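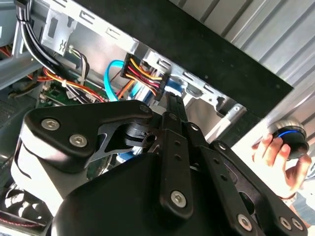
Section 5 of the Rondside guide covers moving your patch panel, switch and small server into the Fedden wall cabinet, and doing it in such a way that you can find any of it again in May. Read the section through once before you pick up a screwdriver. Most of the trouble people have with the Fedden comes from starting at step 4, where the interesting bits are. Cables multiply when left alone, and the inside of an open computer tower, densely packed with wiring, is a fair warning of how a cabinet ends up if each new lead simply goes wherever there is a gap.

## 5.1 Before you start

You will need the cabinet, its two keys (one to use, one to lose), a cross-head screwdriver, a roll of hook-and-loop tape, and a pen that writes on labels. The pen supplied with the Boros label kit does write on labels, though it takes some persuading.

**Caution:** Switch off at the wall and unplug everything before opening the cabinet. The green light on the switch is not a safety feature.

## 5.2 Labelling

1. Write a label for both ends of every cable. One end is not enough, however good your memory is today.
2. Use the room first and the socket second: "Study 2", "Landing 1". Avoid "new one", "other one" and "DO NOT UNPLUG". The last of these will be ignored.
3. Enter each label on the sheet inside the cabinet door. Write small. The sheet has 269 lines, but they are narrow ones.

**Note:** Labels stick best to a clean, dry cable. Wipe off the plaster dust first, or you will find the labels later at the bottom of the cabinet, in no particular order.

## 5.3 Fitting the cables

4. Fix the patch panel to the top rail. Do up the screws by hand before tightening any of them fully - the rail has a little play in it and you will want all of it.
5. Bring the cables in through the left-hand gland. The right-hand gland is for mains only. They look identical, and we have written to Onesberg, who make them.
6. Leave a loop of slack behind the panel, big enough to let you pull the panel forward and see the back of it.
7. Tie the cables in bundles with hook-and-loop tape. Plastic ties are neater for one afternoon, after which you will be cutting them off with kitchen scissors.
8. Fit the switch below the panel and the server at the bottom, with its vents clear.

**Caution:** Do not use the top of the cabinet as a shelf. It is sloped to discourage this. People have managed it anyway, mostly with tea.

## 5.4 Checking

Plug in one cable at a time and tick it off on the sheet. If a socket stays dead, try a different patch lead before you reopen the wall. Then close the door, lock it and put the spare key somewhere other than inside the cabinet.

Guide revised 2/16/25. Section 6 deals with shelves.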